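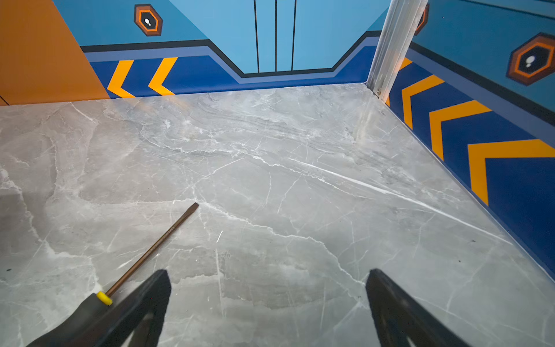

A flat-head screwdriver on a marble-patterned floor.

Borkell has repaired mechanical door closers for the trade since the firm moved to Skastoslow, and its workshop manager has handled most of the hydraulic units that pass through. The manager agreed to talk about adjustment, the part of the job that building owners most often try first.

"A closer has at least two valves you can reach, sweep and latch," the manager said. "People turn both at once and then can't say which one changed the door." The workshop's rule is to move one valve an eighth of a turn, run the door three times, and only then touch the other.

Blade fit matters more than most owners expect. A tip narrower than the slot bears on two small points and raises a burr, and a burred valve is hard to set finely afterward. "We replace more valves for chewed slots than for wear," the manager said.

Oil on the arm or the cover is a different matter. The manager does not recommend refilling on site - the seal has failed, and new fluid will leave the same way. Borkell logged 2,591 closers through the bench last year, and leaking units were the largest group.

Temperature accounts for many of the calls in March. Fluid thins as the building warms, and a door set in January begins to slam. The Overgaard units on the bench that morning have temperature-compensated valves, which reduce the drift. "They still need checking," the manager said. "Twice a year on an outside door, once on an inside one."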